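Search for products, units, postcodes Search Clear

Giltum clip-in shelf dividers for small warehouse units

I let out small industrial units for a living, and I never meant to sell shelving bits. But every tenant who takes one of my starter units at Brumorent asks me the same thing in the first month: where does it all go? So I started buying in the Giltum dividers, first for my own store at the back of the estate and then for anyone who wanted them, and now they've got a page of their own.

They're steel dividers that clip onto the front and back lips of ordinary longspan racking. No drilling, no bolts, and you can shift them along when your stock changes (mine changes every December, without fail). They come in packs of 22, which does one decent run of racking in our smallest units with a few left over. A pack is 55 pounds plus VAT, or you can have it added to your rent invoice if you're already with me.

Please measure your shelf depth before you order. I keep two depths and they really don't swap over — Lev Dovhaniuk in the end unit tried it with a mallet and I had to order him a new beam. The lip on your shelf needs to be the folded kind. If it's a flat timber deck, get the screw-down version, and give me a ring about that one as I don't always have it in.

What about your lease? Our standard agreement lets you fit anything that clips on and comes off again. Fixing racking to the wall or the slab is another matter, and you'd need a letter from me first. If you rent from Onyshchenko over the road, ask them, as their terms are stricter than mine on floor fixings.

I've got 145 packs of the shallow ones on the shelf as of Jan 26, 2025, and a good few of the deep. Collection is free from the estate office, or Brosance will bring a pallet out if you're ordering for a whole building.
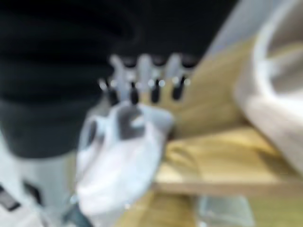 Black tips below the pale uprights, close up.

Returns are fine if the pack's unopened. Opened packs I'll look at case by case, and I'm usually soft about it! Quote part number 371 when you email and say which unit you're in, so I can drop them round.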